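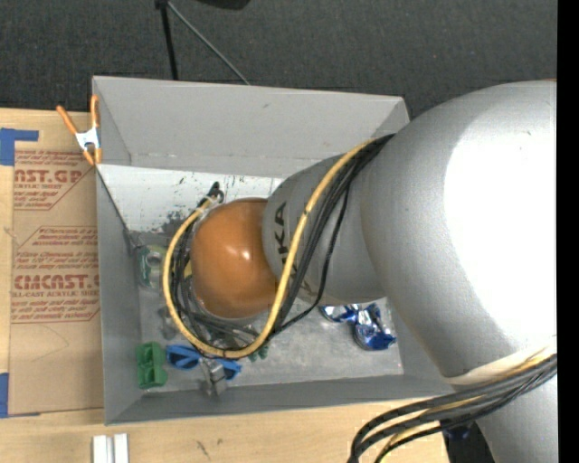 Where does the night bus to Miltitz stop?

Outside the bakery on Bistwood, under the broken lamp.

Laiba got there with her shoe untied. No bus. Markos on the bench, collar up, eating a roll.

"You said eight."

"I said befor eight."

Wind. A cat under the mailbox. She sat down anyway, bag on her knees, her mother's letter still in it, still sealed.

"You going to open that?"

"On the bus."

"And if its bad news?"

Headlights at the corner. She stood up too fast, dropped her glove, left it.

"Then I'll be in Miltitz," she said, and put her arm out.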